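Chapter 7
When the Work Changes Hands

Malachy Dunne had been making breakfast for other people for 19 years when the company canteen at Cadlow put a pair of robot arms on the other side of his kitchen. He tells the story well, and he has told it to a good many visitors by now, usually while wiping down a counter that was perfectly clean to begin with. What he remembers best is that no one asked him how long a bun should sit in the steamer. The installers from Vurkley had a figure for it already, printed on a sheet, and it came from a different kitchen with a different steamer.

We are beginning this chapter in a kitchen, and a fairly ordinary one, because so many of us picture automation as something that happens in car plants behind yellow fences. A great deal of it is happening now in places where people chop and fold and carry, and where the job being handed over is small enough to fit on a tabletop. At Cadlow the job was steamed buns for the early shift: into the basket, lid on, lid off, out to a plate, and then all over again until the line at the hatch had gone. 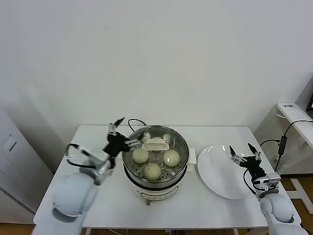
Malachy's first feeling, he says, was relief, and we should take him at his word. Steam is hard on the hands, and the early start is hard on everything else. His second feeling took longer to arrive. By December he had noticed that his mornings were quieter, that he was spending them checking and topping up, and that the younger staff no longer came over to learn the thing he was known for. His pay had not changed. His hours had hardly changed. Something about the job had, though, and it took him quite a while (and several long talks over tea) to put a name to it.

You may remember from Chapter 2 that we drew a line between a task and a job. A task is a piece of work you could write on a card. A job is the whole bundle, along with the standing it gives you among the people you work with. Machines are bought to take over tasks, and the bundle gets retied afterward, sometimes with care and sometimes by whoever happens to be in the office that week.

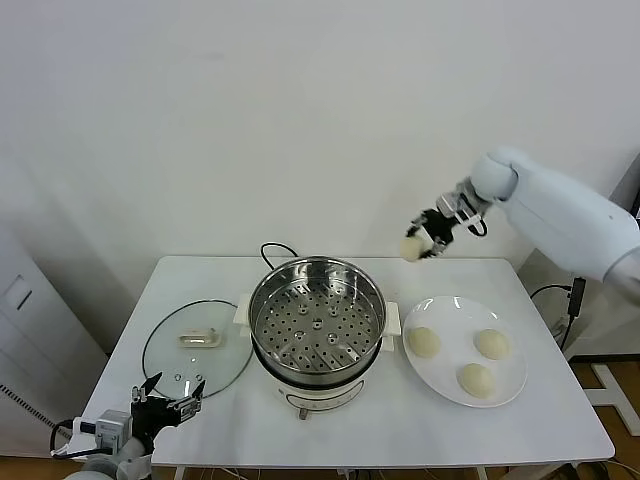 Does automating one task always mean that somebody loses a job?
It depends on how much of the job that task made up, and on what the employer chooses to do with the hours set free. At Cadlow every member of the kitchen staff stayed on, but two of them were given duties they would not have picked for themselves.

Saoirse Ó Dálaigh, the personnel manager there, will gladly tell you which part she would do over. Cadlow feeds 146 people on the early shift, and she had planned very thoroughly for their side of the change, with notices at the hatch and a tasting and even a little questionnaire. For the cooks she had planned a single afternoon of training, mostly on how to stop the arms and start them up again. When the sister site at Moriarty was getting ready for its own installation, she sent Malachy over beforehand to sit with the kitchen staff and write the timings with them, and she gave him the title and the raise to go with it.

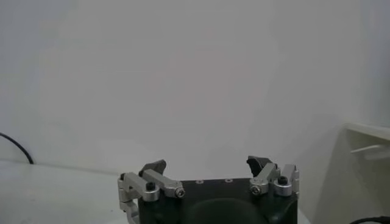
Figure 7.3 An open two-finger gripper seen from close behind.

Keep Malachy and Saoirse in mind as you read, for we will be coming back to both of them. The first section looks at how a workplace decides which tasks to hand over, and who is in the room when it decides. After that we turn to skill, and to the rather tender question of what becomes of a person's know-how once part of it has been set down in a program. The last section deals with pay and scheduling, and you will want your notes from Chapter 4 beside you for that one.

Before you go on, take a few minutes to think of a job you have held yourself, or one that somebody in your family holds. Write down the tasks in it, as many as come to you, and put a mark beside the ones you would be happy never to do again. Hold on to the list. You will need it at the end of Section 7.1.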